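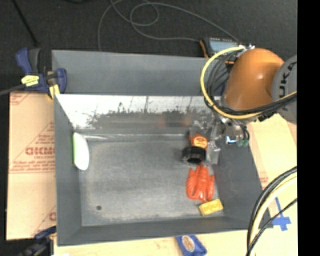

Chrysoula thinks we should stop adding objects until the labels on the old ones are clean. She said so at the end of the Tuesday call and again this morning by email, and I'm putting it at the top of the entry so it doesn't get lost. Her point is that every new item brings its own kind of failure, and we haven't agreed on names for the failures we already have. I half agree. My answer is at the bottom, under "Reply to Chrysoula."

**December 5, 2018**, Stoma bin picking, data collection on the KUKA cell.

## What ran

Goal for the day was 400 pick attempts in the gray bin with the mixed set. We got 229 that I would keep. Kaiwen ran the cell in the morning and I took it after lunch. Imani was labeling at the desk the whole time and calling out anything that looked wrong in the log.

Start was late. The controller came up with yesterday's tool definition, the short one, and the first moves stopped well above the bin floor. Kaiwen caught it before we had saved anything. The tool definition now gets loaded by the start script, and the script prints its name in the terminal. Please read the line it prints. If it says "short," stop.

After that the morning was good. One person watches the arm with a hand on the pendant, the other looks at the camera view and marks the result. Swapping those jobs now and then helps. Kaiwen says his marks get sloppy near the end of a long stretch, and when I went back through his later ones I could see it. Mine are the same.

Bin clamps were checked before the start and again after lunch. The bin had not shifted against the tape marks at the second check. I still want to redo the bin pose tomorrow before anyone runs, as I leaned on the near edge while picking something up.

## How an attempt is stored

Writing this out again since Masaru asked and the page in the shared folder is out of date.

- One color image and one depth image before the arm moves in, with the arm parked clear
- The chosen grasp point and approach direction in bin coordinates
- One color image at contact and one after the lift
- Gripper pressure and width over the whole move
- The result label, put in by a person
- A free text note, which can be blank

The images with the arm over the bin are for us, for checking labels. They don't go into training at the moment. Imani would like to try them as a second input, and she can have them, they're all in the same session folder. The name ends in "c" for contact and "l" for lift.

If the arm is parked in the wrong place and shows up in the "before" image, throw the attempt out. Don't crop it. Cropped ones got into the November set and the network learned to stay away from the right side of the bin, and it took Masaru most of a week to find out why.

## Problems

**Shiny wall.** The inside of the far wall is still the worst thing in the cell. Depth comes back with holes there, and where it does come back it sometimes puts points behind the metal. A red-orange item near that side gives a reddish smear in the wall, and the proposer likes to go for the smear. We had several attempts aimed straight at the reflection. The arm stopped on the wall guard each time, no damage.

I kept those attempts. They are labeled "miss, reflection" and I want them in. A person would call them silly grasps, but the network proposed them with high scores and it needs to see that they fail. Bohumila suggested spraying the wall matte. I would like to leave it alone for now. The bins at Benavides are bare metal and nobody there is going to spray them for us.

**Clear plastic.** Depth is close to useless on it. The color image shows the crinkles well enough that I can point to the plastic by eye, so the information is there, the proposer just can't use it yet. When we do get a good grasp it is nearly always by luck, with the gripper aimed at something next to it. This makes the label awkward. The grasp point says one item and the thing that comes up is another. Today we marked those "success, wrong item" and wrote what came up in the note.

**Clumping.** After a long run the items end up on the right and the left half of the bin floor is mostly bare. It comes from the drop point. The arm lets go above the same spot every time and things pile up there. So the set has lots of crowded examples on one side and very few on the other, and the network could easily take the side of the bin as a hint.

Moved the drop point this afternoon so it is drawn at random inside the floor area, with a margin from the walls. It looked better for the rest of the session. I have not plotted it. Kaiwen will make the plot of grasp points, before and after the change, and pin it next to the cell.

Also: someone should stir the bin by hand every so often even with the random drop. Stop the arm, open the gate, stir, close the gate, take a fresh background check. Write "stirred" in the note of the next attempt.

**Cables.** The loop over the rim needs a look. On some approaches to the far corners it drops lower than I like and could brush the items. I didn't see it touch anything. If it does, the attempt is spoiled even when the pick works, so mark it "discard, contact" and say which cable. Bohumila will try a different tie point on the arm tomorrow.

**Lost attempts.** The gap between what we ran and what I kept is mostly the Nolance logger. It dropped the pressure record whenever the disk was busy, and it said nothing about it. The images and labels are there but the pressure file is empty. I found 36 like that in one stretch before lunch and threw them out. Kaiwen has since turned off the backup job during sessions and we had no more empty files.

I asked the people at Sorkitden whether the logger can be made to stop the run when a record is missing. Waiting on them. Until then, run the check script at every break. It takes hardly any time.

## Labels

Imani and I both labeled the same stretch from the afternoon without looking at each other's marks. We agreed on nearly all the plain successes and plain misses. The trouble is in the middle.

Cases we marked differently:

- Item lifts, then slides out while the arm is still over the bin. I had "drop," she had "miss."
- Item is dragged up the wall and hangs there for a moment, then is lifted properly. I had "success," she had "success, assisted," which is not on the list.
- Two items come up together. I marked by the target only. She marked it as a failure, on the grounds that a customer would.
- Item turns over in the grasp and is held by a different part at the end. Neither of us knew.

What we settled on, for now:

- "Drop" is anything that left the bin floor fully and came back before the release point.
- "Success, assisted" goes on the list. We don't have to use it in training but we can't get it back later if we don't write it down.
- Items coming up together is its own label, "multi." No argument about whether it is good or bad.
- For turning over, leave it as success and put "turned" in the note.

Imani will go back through today's marks with these and leave the older sessions alone until Masaru has looked at the list.

## Short test

Masaru trained a quick one on the set up to last night and sent it over at lunch, so we let it run for a bit at the end with the results kept in a separate folder. Do not mix these in, they were chosen by a different proposer.

It is clearly better on boxes lying flat. It goes to the middle of the top face and stays off the edges. On the lobed red-orange thing it still picks a finger and pulls, and the whole bundle swings. Last month's network did the same. My guess is that we have few good examples for that item, as the old proposer hardly ever offered a grasp at the thick end. I'd like to put some in by hand: a person clicks the point, the arm does the rest, stored with a "human" tag in the proposer field. Kaiwen has the clicking tool half done.

It also went for the small round hole in the floor 2 times. Low scores, but with little else left to pick it took them. Depth has a dark spot there and I suppose it looks like a small part. Easy to mask out, but I'd sooner see whether it goes away with more near-empty bins in the set.

## Reply to Chrysoula

I sent her this, more or less:

Agreed on the names. The label list gets frozen at the end of the week once Masaru has signed off on it, and the old sessions get redone to match before anything else is trained.

I don't agree about holding the objects. The clear plastic and the black cylinder went in late, and both turned up problems in the label list that we would not have seen with boxes. I'd like to keep adding slowly, one at a time, and keep each one out of training until it has been labeled by both Imani and somebody else.

She wrote back that she can live with one at a time if the item log is kept properly. It has not been. I'm starting a new page for it.

## Tomorrow

- Redo bin pose before first run (me)
- Tie point for the cable loop, then slow moves into all the corners with the gate closed (Bohumila)
- Grasp point plot, before and after the random drop (Kaiwen)
- Near-empty bins for the first part of the morning
- Check script at each break, write the result in this book
- Item log page, with the date each one went in
- Ask Benavides what light they have over the bins, and whether it stays on at night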